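Project notebook: Table Clearing (Verivau group)
Intermediate robotics module, bench 2
June, entry begun 9.40 a.m.
Kept by Josefina Leiva. Present: Delia Espinoza, Leandro Benítez, Fidel Paredes. Tadeo Quezada joined after the break.

Purpose of the session

The group is required to show, at the end of the module, a two-arm station that collects plates, bowls and a mug from a table and places them in a basket. The previous entry closed with the arms calibrated and the basket moved nearer to the back wall. Today was set aside for the inspection of the rail and grippers, a revision of the order of collection, and the recording of further demonstrations by hand control.

The total of usable demonstrations stood at 383 before the session. Mr Benítez has asked that the total be carried forward in each entry, so that the figure in the report can be traced back.

Inspection before power-up of the motion program

The check sheet was followed in full. Ms Espinoza read the items aloud and Mr Paredes carried them out. The finger pads on both grippers were looked over for lifting at the tips, and the fingers were opened to their limit and held there while the wrist camera picture was saved.
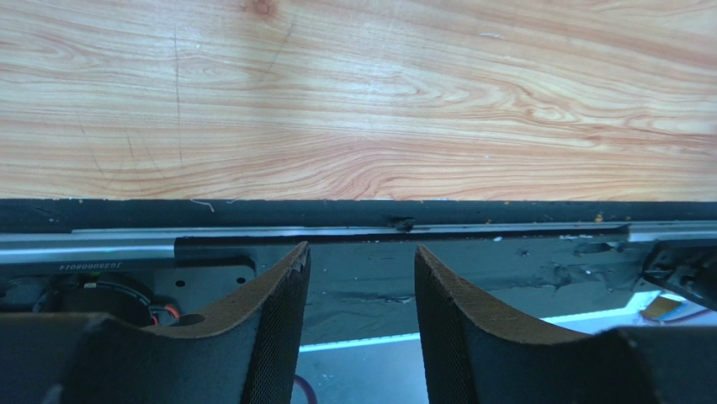 Wrist camera, fingers open over the rail. Marking on rail: JG25060014.

The marking on the rail reads upside down from the wrist and was entered in the equipment register under bench 2. The register had the last two digits the wrong way round and has been corrected and initialled.

Remarks arising from the inspection:

The mounting plate is scuffed and carries tape or residue on its right half. To be cleaned at the end of a session, with the arms parked.

Dust and a short white thread were noted along the black edge of the table. A soft brush is to be kept with the check sheet. Mr Paredes has raised this before, and it should now be treated as a standing item.

The tips of the finger pads come into the wrist picture from both lower corners. The marking script used by the group had been trimming the lower part of the picture, and with it most of the fingers. The trim has been removed. Demonstrations already marked will be run again through the script; they do not need to be recorded again.

Order of collection

There was some discussion on this point and it is set down here at length, as the two halves of the group had been working from different lists.

The list drawn up by Ms Espinoza takes the plates first, then the bowls, then the mug. The list used by Mr Benítez takes whatever lies nearest the basket. The second is quicker on paper, but it leaves the large plate until last, when the basket is already part full, and a large flat plate does not go in well on top of bowls. It was agreed to adopt the first list, with the pink plate before the cream-yellow one.

The allocation between arms was also settled. The right arm takes the pink plate and the mug. The left arm takes the large plate and the bowls on its own side. The white bowl at the back, behind the mug, is left out of the list for the present. Approaching it brings the right arm's cable across the table, and the group wishes to look at the routing of that cable first.

The small shelf with the books and the jar stays where it is, against the back wall. Neither arm is to be sent above the height of its lower board when working at the rear of the table. Mr Quezada will enter this as a limit in the program – at present it is only a rule for the person at the controls.
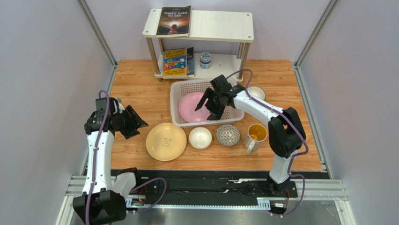
Photo: Verivau group / bench 2 fixed camera

Work in the second half was done with the layout as photographed. The pink plate rests tilted in the basket, and the right gripper is directly above it with the fingers spread. Mr Quezada asked whether a tilted plate should be accepted as placed. The module guide says only that the item must be "in the container". The group will accept a tilt provided no part of the plate stands above the rim of the basket, and will say so in the report.

The left gripper waits beside the large plate during this step. Ms Espinoza considers the waiting position too close to the plate and would like it raised by the width of a hand. Mr Benítez prefers to leave it, as raising it lengthens every run. Not settled. Both positions are to be tried and timed.

Recording

Hand control was shared between Ms Espinoza (left arm) and Mr Quezada (right arm). 63 demonstrations were kept, bringing the total to 446. Runs in which an operator stopped to ask a question were discarded, in line with the group's rule.

Storage on the bench computer is close to its limit. Older files are to be copied to the Salinas drive before the next session and the copy checked before anything is deleted.

Actions

L. Benítez: run the marking script again on all earlier files, without the trim.
T. Quezada: height limit for the rear of the table.
F. Paredes: brush, plate cleaning, proposal for the cable on the right arm.
D. Espinoza: timings for the two waiting positions.
J. Leiva: wording on tilted plates for the report; storage copy.

Arms parked and power off at 12.15 p.m. Check sheet signed by F. Paredes and filed behind this page.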